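Wenance folding workbench, 4 months in

Bought this in November to replace the old Serkus that finally gave out. 139 on sale, free pickup at the Cimudville store. Box was heavy, get help on the stairs.

Assembly ok. Instructions are tiny and step 6 is just wrong, legs go on the other way round. Took me most of an evening. Bolts fine, the wrench they give you is junk, use your own.

Rated for 500 lbs. Never tried that. Had a vise and a miter saw on it plus me leaning, no wobble. Planing is a diffrent story, it creeps across the floor unless you put a mat under. Top scratches if you look at it wrong.
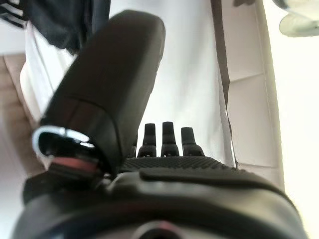

Black thumb, chrome ring and red band at the base.

Height is the big plus. My back doesnt hurt after an hour like it did with the Serkus. Folds flat too, lives behind the water heater now. Hinge pin squeaks, bit of wax fixed it for a week or so then back again.

Looked at the Nedelcu before buying, nicer top, real drawer, but 600 and no way.

Would I get it again, yeah at the sale price. Full price no. 4 stars, minus one for step 6.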